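Chapter 8
Folding, Stacking and the Household Surface

Every home has one surface on which clean clothes wait. In theory it is a table. In practice it is the bed, chosen because it is large, soft and at a convenient height, and because anyone who leaves a job half done there will have to face it again at bedtime. The Stosenton laundry diaries, 200 pages kept by households with strong feelings about socks, show how often the matter is settled by moving the pile to a chair.

This chapter treats folding as a problem of sorting first and geometry second. Beginners tend to reverse the order. They produce one magnificent T-shirt and then find they have nowhere to put it.

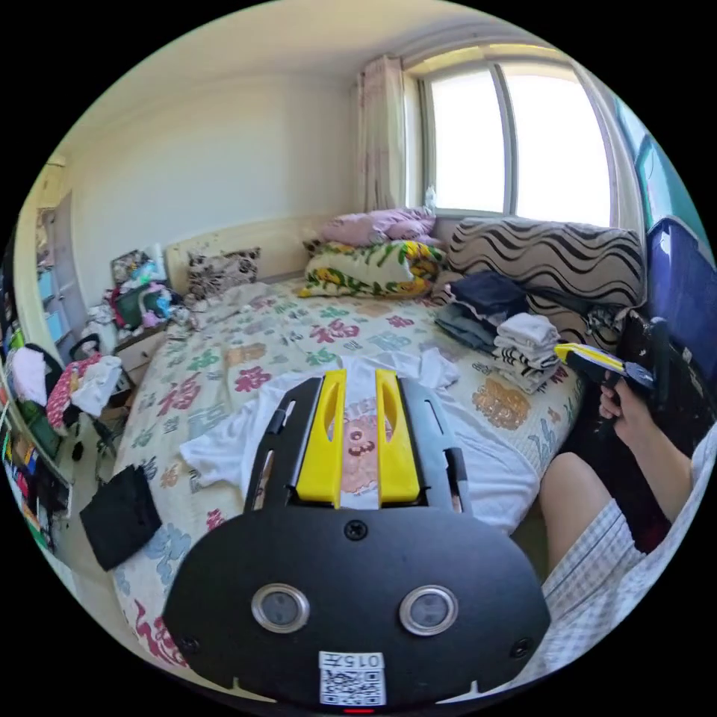

A T-shirt should be laid flat before anything else is asked of it. Jeans are more forgiving. They fold along seams someone else has already thought about, and they stack well, so a pile of them makes a good early success. Striped clothes will show every crooked fold to anyone who cares to look. Pillows and cushions may stay on the bed, provided they are kept near the headboard and not used as shelving.

The bedside table is a separate matter, taken up in Section 8.2 under "Temporary Storage," a term we use with some reluctance.

Two methods are compared in the pages that follow. The Benard fold works in thirds and gives a flat packet. The Wendine fold works in halves and gives something closer to a parcel. Readers who already fold in a third way, learned from a parent, are asked to set it aside until the exercises.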